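Chapter 8
Sharing a Workspace: Rules for Two-Arm Cells

After reading this chapter you should be able to:
mark out the shared zone of a two-arm cell
write a start-of-shift check sheet
explain when a cell must be stopped before anyone reaches in

In Chapter 3 we dealt with a single arm working alone. Its reach could be drawn as one shape on the floor plan, and the rules followed from that shape. With two arms the drawing changes. Each arm has a zone of its own, and between them lies a zone that either may enter. Most of the rules in this chapter concern that middle zone.

Bench cells are often treated more casually than full-size ones. The arms are light and the speeds are low, so people reach in while the power is on. Thibault Coste, who wrote the house rules for the Requena training workshop, allows no such exception. His rule is that a hand goes past the line of the bases only when both arms have been stopped, even if one of them has no task to do.

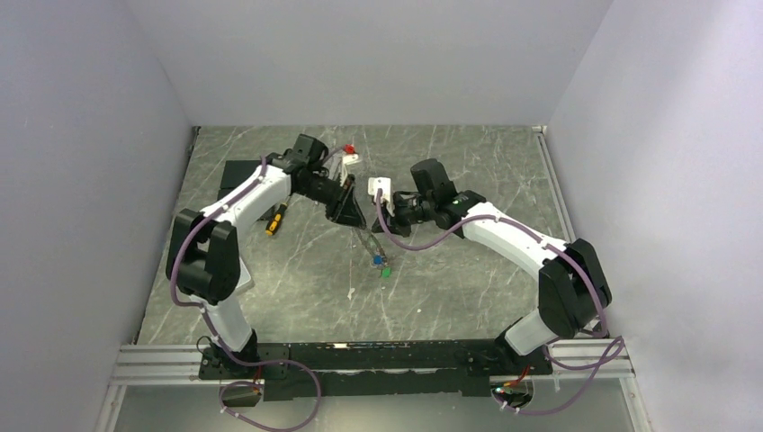 Figure 8.1 A two-arm bench cell with walls on three sides. The grippers nearly meet over the middle of the floor, and a screwdriver lies under the upper link of the left arm.

Three matters need to be settled before a cell of this kind is run: what may lie on the floor, where the cables go, and which arm gives way. The first is the one most often neglected. Hand tools are to be taken out of the cell and put back in their rack before power is applied. Parts that belong to the task should be named on the check sheet, and anything not named is removed.

Cables should be followed by eye from wrist to base, with the arms stopped. Look for loops that could catch on an elbow or hang where a person might snag them. The Prirkwood check sheet, reprinted in Section 8.2, gives this step a line for each arm, and it takes around two minutes.

The question of which arm gives way is taken up in Section 8.3. Recovery after a collision is left to Chapter 9.

Key terms: shared zone, give-way arm, check sheet, protective stop

8.1 Marking out the shared zone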